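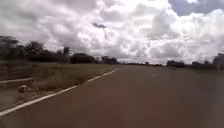 Jessie Purves
Blogger and part-time shop assistant, Skurndale

2023-08-19

I've switched massage oils. The Stomby one I bought in July left marks on two pillowcases and smelled of marzipan by the next morning. Bundgaard's is plain grapeseed with a bit of lavender, and a bottle has lasted us nearly 5 weeks. It sinks in slowly, so you don't keep topping up. Don't use it with latex condoms, as oil weakens them. I'll try the Skakier one next.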